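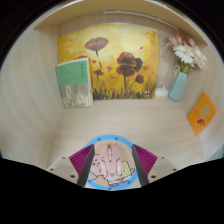

Poppy painting and book in one of the desk nooks, January.

Progress report to Garier, second period
Project: Study nooks at the Wideck reading room
Date: 2020-01-22

We have good things to report this time, and we're really pleased with how the room is coming along. When we sent our first report the nooks were still a drawing and a stack of quotes. Now people can sit down in them, and they do! The grant has paid for the wood-grain panels, the shelving above the desks, the light strips and a modest amount for furnishing, and we have kept within each of those lines except the last one (more on that below).

What was done this period

The Giraldo workshop delivered the panels in two loads. The first load went up quickly. The second had a batch of side panels cut too short, and Giraldo replaced them at no charge, though it did cost us part of the holiday break. We had promised you everything would be standing before the end of last year and we missed that by 2 weeks.

The light strips are wired and signed off. We chose slim ones that sit up under the shelf, and readers tell us the light falls on the page without shining in their eyes. It's softer than the old ceiling tubes, and a few of our older members have asked where they can buy one for home.

Furnishing has been the fun part. Our original application only mentioned "basic decoration," and we went back and forth over whether that should mean anything at all. We're so glad we went ahead.
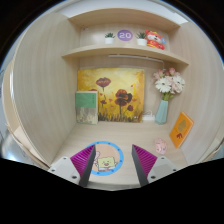 The readers who come in most were asked what would make them want to stay, and the answers leaned heavily toward plants and pictures — hardly anyone mentioned the desks themselves. So we have moved money from the signage line into plants, pots and vases, 300 dollars in all, as agreed with you by email. The number signs we already had from the old room are good enough to keep using.

Use of the room

We opened the finished nooks to members at the start of January. The sign-in book shows 76 visits in the opening week and 103 in the week after. Part of that will be curiosity, and we don't expect every week to climb like that, but it's a very encouraging start. Mornings are the busiest. Late afternoons are still slow, and we'd like to try opening the nooks to school students then, once we have settled the question of who supervises.

Two complaints so far, both fair. The chairs scrape on the floor, and felt pads are on order. And there is nowhere to hang a wet coat near the nooks, so coats end up over the chair backs. Hooks are in the plan for next period.
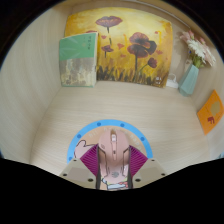 Art for the nooks was the line we worried about most, with so little money set aside for it. We wanted real color against all that pale wood, and something large enough to hold its own at the back of a desk. The poppies do that beautifully, with those deep reds over yellow and orange, and leaning the canvas against the back means we can move it without putting holes in new panels. We also like to stand a book upright in front of it as a reading suggestion. It takes up some desk space, and we'll ask members whether they mind.

Budget

Panels and shelving are fully paid. Lighting came in slightly under. Furnishing is over by the amount moved from signage, so the total is unchanged. The Gultell invoice for the electrical check arrived after we closed the books for this report and will appear in the next one.

Next period

Coat hooks, felt pads, a decision on the student hours, and a short survey of members. We would love for someone from Garier to come by and sit in a nook for an hour with a book. Mornings fill up, so let us know ahead and we'll hold one for you.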